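Kitchen Simulation Package Evaluation: Progress Report

Reporting period ending February
Prepared for: Kusard program office
Work item: Review of the Wasemix scene kit and Hiline support service

1. Status

The evaluation is on schedule. Installation, license activation and the first block of trial runs are complete. Comparison against our in-house scenes has started and will continue into the next period. No change to the budget is requested.

2. Background

Kusard approved a review of Wasemix as a possible replacement for the kitchen scenes we currently build and maintain ourselves. Wasemix is sold as a kit of furnished rooms, loose household objects and a task scripting layer. Support is bought separately under the Hiline service plan. We are testing both, as the program office asked for a single recommendation covering purchase and support.

3. Work completed

The kit was installed on 2 workstations. One install completed from the vendor script without changes. The other required a manual fix to the graphics driver path, and Hiline supplied the correct setting on the same day the ticket was opened.

We selected the sink area as the first test location. Sinks have been a weak point in our own scenes: the basin walls limit the approach angles of the gripper, the faucet is an obstacle, and dark surfaces give poor contrast in the rendered views.

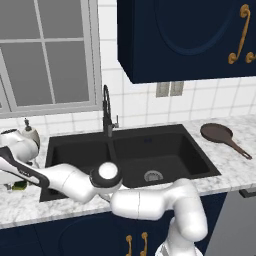
Trial runs were scripted in the Luo task format, which our group already uses. The Wasemix importer accepted our existing files after joint names were remapped. A total of 540 episodes were logged across the sink tasks. Each log holds joint positions, gripper state, contact events and rendered views from more than one viewpoint. Logs were written without gaps, and file sizes stayed within the storage allocation.

Object placement is randomized at the start of each episode. The range is set in a plain text file and can be changed without restarting the simulator — a clear improvement over our present setup, where every change means a full reload.

4. Findings to date

Collision geometry for the counter and basin is good. We found no case of the arm passing through the counter edge. The faucet uses a coarser collision shape than its visible surface, so the planner keeps the wrist farther away than it needs to. Hiline has confirmed this and says a finer shape can be loaded as an option.

Thin objects are less reliable. Long-handled utensils lying flat in a basin sometimes settle at a slight tilt after placement, and the grasp planner then rejects them. Reducing the physics time step corrects most of these cases but slows the run.

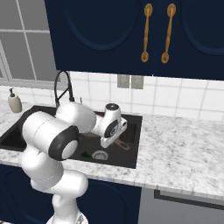
Figure 2. Wasemix sink scene with the gripper over a slotted utensil in the basin.

Materials and lighting are adequate for our purpose. Marble, tile and matte black surfaces render consistently between the workstations when the same seed is used.

Documentation is uneven. The scene and object sections are complete. The section on custom grippers is short and refers to menu items that are missing from the current release.

5. Open issues

— Utensil settling, as described above. Ticket open with Hiline.
— Custom gripper documentation. Revised pages requested.
— License terms for sharing rendered views with outside partners. Under review by Kusard purchasing.

6. Next period

We will repeat the sink tasks in our in-house scene using the same Luo files, then extend testing to the cabinet and dishwasher tasks. Setup time and operator hours will be recorded for each so that cost can be compared directly. The recommendation on purchase will be held until the license question is settled.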